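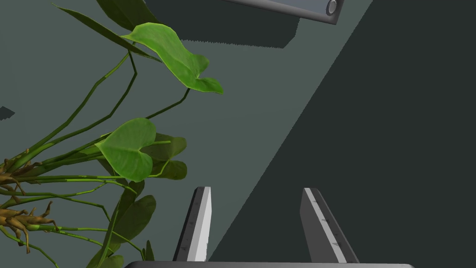
Tuesday, after lunch

OK so the leaf penalty. I've been going back and forth on it and Hedvika is sick of hearing me think out loud, so it goes in the notebook.

Quick catch-up for anyone who reads these (hi Branislav). The task is still the crowded counter in Divik: both arms, a top full of household stuff, the planner gets a target object and has to get a gripper to it without wrecking the neighborhood. It does fine on boxes and cylinders. It does badly anywhere near the potted plant, and by badly I mean it mostly won't move! It sits there with a perfectly good target next to the pot and reports no collision-free path.

The cause is boring. Our collision checker wraps the whole plant in a convex hull, and a convex hull around something with leaves going every which way is mostly air. So the planner sees a great big solid boulder. If you swap in the real mesh you get the opposite trouble: every stem counts, the checks get slow, and the arm still refuses because grazing one leaf tip is treated exactly the same as driving a finger into the flowerpot.

What I tried this week is splitting the plant into a hard part and a soft part. Pot and the bottom of the stems are hard, touching them is a failure, end of story. Leaves are soft, so they come in as a cost that grows with how deep the gripper pushes into them, and the planner is allowed to pay it if the way around is worse. I labeled the mesh by hand, which took a whole evening, and I'd like to never do that again (Matúš has an idea about using the material groups from the asset file, see below).

Side note on the wrist view. I spent a while this morning just flipping through wrist frames with the gripper open next to the foliage, and the leaf shading is a bigger deal than I'd assumed. You get one bright heart-shaped leaf with nice highlights and then a bunch of dark ones under it that the segmenter wants to lump in with shadow. The thin crossing stems it drops almost entirely. The soft/hard labels come straight from the mesh for now so it doesn't hurt us yet, but it will as soon as we go to predicted masks. Writing it down so I can't pretend later that I didn't know.

Search notebook
Enter keyword Go Clear

Setup for the comparison: same counter, same start pose, object positions jittered on every reset, 1000 resets per condition. Hull versus soft leaves. I left the real-mesh condition out of the big run since it would've tied up the machine through the weekend, and Drahomíra needed it for the Koubek stuff.

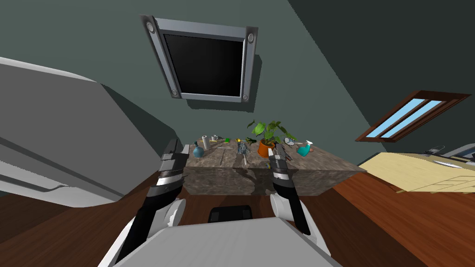 Vol. 2, No. 4

The layout I keep using for debugging has both grippers up and open at the counter, right one in close by the pot, left one over by the teal bottle. I like it because it gives the planner a real choice. Anything on the left end is easy. The spray bottle at the far right end looks easy too, until you remember the right forearm has to go somewhere, and with the hull turned on, the somewhere is "inside the plant" for a good chunk of approach angles. And the little things along the back edge, the green one and the yellow one, are the mean cases. You come over the top, you come past the leaves, or you give up.

With the hull it gave up. A lot. With soft leaves it goes, and the paths look like what I'd do myself, brushing along the outside of the foliage and then in. I don't want to paste in success rates until Bohumila has been through my reset script, because I found a seed bug in it last month and I'm still a bit jumpy. But the direction is clear enough in the logs that I'd be surprised if it flipped. Planning time went up some, mostly on targets behind the plant, where it now searches instead of quitting right off. I can live with that.

What I can't live with is the cost weight. I picked it by eye. Turn it down and the gripper plows straight through the middle of the leaves like they're a beaded curtain, and turn it up and you're back to the boulder. There's a comfortable range in between but I only know that for one plant, in one pot, in one room. Bohumila asked at standup what the units were and I had to say "vibes," which got a laugh but she's right.

Also! The leaves don't bend in our sim. They're rigid, so when I say the gripper brushes them, what really happens is the meshes overlap and we log the depth. Anybody quoting these results needs to quote that along with them. Matúš thinks we could put a cheap hinge at the base of each leaf and get most of the way there. I think he's underestimating how many leaves there are, but he's welcome to try.

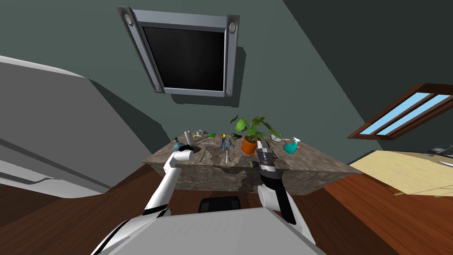
Filed under: Manipulation / Clutter

Now the ball. It's the small yellow and blue one, near the front edge in front of the pot, and with the right gripper over that part of the counter it ought to be the easiest pick we've got. No leaves to get past at all if you come in from the front. And yet the soft-leaf planner had a run of failures on exactly this kind of target, and I stared at them for ages before I got it: the wrist. The fingers clear everything, sure, but the planner was happily parking the wrist housing in the leaves because leaves were cheap, and then the final approach had a twist in it that bumped the pot. Hard part, failure. With the hull on, it never went near enough for that to come up.

So the penalty shouldn't be flat along the arm. Fingers in the leaves, fine, you often need that. Wrist and forearm in the leaves should cost more. I put in a multiplier for those links just before lunch and replayed the ball failures by themselves. Most of them went away. The ones left over look like a grasp pose problem more than a path problem (the ball's close to the edge, and the sampler keeps proposing grasps that come in too low and catch the marble). Different bug, going on Branislav's list, sorry Branislav.

I should say I only replayed failures, so I have no idea yet whether the multiplier broke something that used to work. Full rerun goes on tonight.

Things to do, in whatever order I get to them:

- full rerun with the link multiplier, same seeds as before
- Bohumila to check the reset script BEFORE anyone makes a plot
- try Matúš's material-group labeling, compare to my hand labels on this plant
- find a second plant. Something spiky. Hedvika says there's one in the Zirngate asset pack but the license file is missing, so ask first
- log contact depth per link, separately, I keep having to redo this from the raw files
- sweep the cost weight properly and give it some units, for crying out loud

Drahomíra also wants to know whether any of it carries over to cables and dish towels, other stuff you're allowed to push on a little. Maybe? The hard/soft split should, the hand labeling won't. We'll talk about it when she's back from Teltesville.

Rerun queued. It's asking me for a run name and I've typed leaves_final, which I'm going to regret.

Shares 2 Comments 4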